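3.2 Kitchen habits and the evening meal in shared households

It would be a mistake, we think, to treat the shared kitchen as a smaller version of the family kitchen, and we say this partly because we made that mistake ourselves in the first months of the study. In a family home the cooking tends to settle on one or two people, and everyone else learns to come when called. In the shared houses we visited through the Madetti tenancy list, no one calls. People drift in and out between five in the afternoon and nearly midnight, and the evening meal (if we may still use so grand a name for it) is put together in short visits, often with a conversation going on through the doorway the whole time.

We asked each of the 60 households to keep a paper diary of what was eaten at home, when it was eaten, and who else was in the room. The diaries came back in every condition you can imagine, some with grease on them, one with a very good recipe for lentils on the back, and together they gave us 787 entries that we could use.

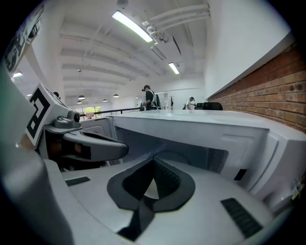 Figure 4. Indoors, under a high white ceiling.

The first thing we looked for was the shared meal, which we took to mean two or more people sitting down to the same food at the same time. Our coding followed the Karabulut scheme with one small change, suggested by our colleague Lindsay Faulkner, who felt strongly that two people eating different food at the same table ought to have a category of their own. We came to agree with her. These "side by side" meals were dear to the people who wrote about them, and several diarists gave them far more space than the meals they had cooked together. One tenant in the Stesport houses wrote that she timed her toast to match her roommate's soup, and had done so all winter.

Reheating deserves a word too, as it has so often been treated in earlier writing as a kind of failure, the thing people do when they have given up on dinner. Our diarists did not see it that way at all. They cooked big pots on Sunday, labeled what was theirs (or meant to), and spoke of a plate of leftovers with real affection. A reheated meal also seemed easier to share at short notice, for the plain reason that there was nothing left to decide and very little to wash.

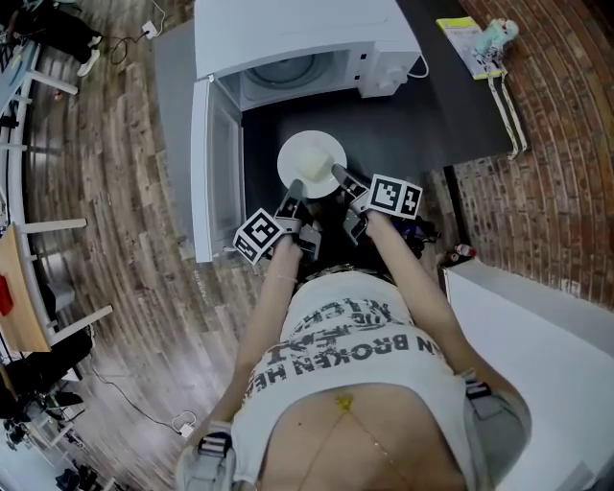

Timing mattered more than we had guessed it would. Where two tenants got home within 20 minutes of each other, side by side meals turned up again and again in the diaries, even in houses where the tenants described themselves as not especially close. Where the gap was longer, the earlier tenant had usually eaten and gone upstairs. The Istunine houses were a cheerful exception, with a long bench in the kitchen and a habit, older than any of the present tenants, of staying put on it until the last person was home. We return to the bench, and to seating more generally, in Section 3.3.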